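Chapitre 7
Grandir entre deux foyers : l'organisation de la vie quotidienne

Notions abordées dans le chapitre
Résidence alternée, résidence principale, transition, objet de continuité, cahier de liaison, coparentalité parallèle.

Prérequis
Chapitre 3 (les rythmes de l'enfant) et chapitre 5 (l'entretien avec les parents). Les étudiants qui n'ont pas encore effectué leur premier stage peuvent lire la section 7.4 en dernier.

7.1 De quoi parle-t-on ?

Lorsque des parents se séparent, l'enfant cesse d'avoir une adresse unique pour tous les moments de la semaine. Il peut habiter principalement chez l'un et rendre visite à l'autre, ou passer un temps comparable chez les deux. Les textes juridiques s'intéressent surtout à la répartition des nuits. Les professionnels de l'enfance, eux, rencontrent des questions plus terre à terre : où sont les bottes de pluie, qui a signé le mot de l'école, à quelle heure le plus petit fait-il sa sieste.

Ce chapitre porte sur ces questions matérielles. Les aspects psychologiques de la séparation sont traités au chapitre 8, et il est préférable de ne pas mélanger les deux lectures. Un enfant qui pleure le dimanche soir est parfois un enfant triste. Il peut aussi être fatigué, avoir dîné trop tard ou avoir oublié son doudou dans l'autre maison.

Nous appellerons « foyer » tout logement dans lequel l'enfant dort régulièrement et où il dispose d'affaires à lui. Un studio où il partage la chambre de son père est un foyer. La maison des grands-parents en est un aussi si l'enfant y passe deux nuits par semaine - ce que les dossiers mentionnent rarement.

7.2 L'enquête de Kostomora

Les exemples utilisés ici proviennent en grande partie d'une enquête menée par Tsion Negussie dans la commune de Kostomora et les villages voisins. Elle a interrogé 396 familles séparées ayant au moins un enfant de moins de douze ans. Chaque foyer a tenu pendant trois semaines un carnet des départs, des arrivées et des objets transportés.

Deux résultats nous intéressent. Le premier concerne la distance : les difficultés signalées par les parents augmentent peu tant que le trajet reste inférieur à une demi-heure, puis nettement au-delà. Le second concerne le nombre d'objets. Les familles qui possèdent en double les vêtements de nuit, la brosse à dents et les chaussures d'intérieur signalent moins de disputes au moment du passage. Le revenu joue évidemment un rôle, et l'auteure précise que son échantillon compte peu de ménages très modestes.

Ertuğrul Baysal a repris ces carnets quelques années plus tard pour étudier les horaires. Il observe que l'heure du coucher diffère en moyenne de 55 minutes d'un foyer à l'autre chez les enfants d'âge préscolaire. L'écart en lui-même ne semble pas poser de problème à la plupart d'entre eux. Les changements d'horaire à l'intérieur d'un même foyer sont en revanche souvent associés à des réveils nocturnes.

Dans l'extrait suivant, une mère de Zivska décrit une journée de passage :

« On prépare le sac la veille, juste après le bain. Elle choisit le livre et moi le reste. Le matin, je la dépose à l'école avec le sac, son père la prend à seize heures trente. Le plus compliqué, c'est le manteau, parce qu'il n'y en a qu'un et qu'il ne fait pas le même temps là-haut. »

Relevez dans cet extrait ce qui relève de la routine et ce qui reste à décider chaque fois. Gardez vos notes, elles serviront à l'exercice 4.

7.3 Le moment du passage

On distingue le passage direct, d'un parent à l'autre, et le passage indirect, qui se fait par l'école, la crèche ou un tiers. Le passage indirect évite aux parents de se rencontrer. Il suppose que l'établissement sache qui vient chercher l'enfant et qu'il accepte de garder un sac dans un coin du vestiaire.

En zone rurale, le trajet occupe une place à part. Il peut durer plus longtemps que le repas du soir, et certains parents en font un temps de conversation. D'autres laissent l'enfant dormir, quitte à retarder le coucher. Aucune de ces pratiques n'est à recommander d'office. Le professionnel demande d'abord comment se passe l'arrivée : l'enfant mange-t-il tout de suite, va-t-il dans sa chambre, demande-t-il à téléphoner ? 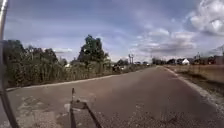
7.4 Le cahier de liaison

Le cahier de liaison est un carnet qui voyage avec l'enfant. Les parents y notent les repas, le sommeil, les médicaments et les rendez-vous. Sa forme importe peu, à condition qu'elle soit la même dans les deux foyers.

Trois règles d'usage sont généralement retenues :

1. On y écrit des faits datés, en phrases courtes.
2. On n'y règle ni les questions d'argent ni les désaccords entre adultes.
3. Dès que l'enfant sait lire, on considère qu'il lira le cahier.

La troisième règle est la moins respectée. Baysal cite un garçon de huit ans qui connaissait par cœur deux pages que ses parents pensaient être les seuls à consulter.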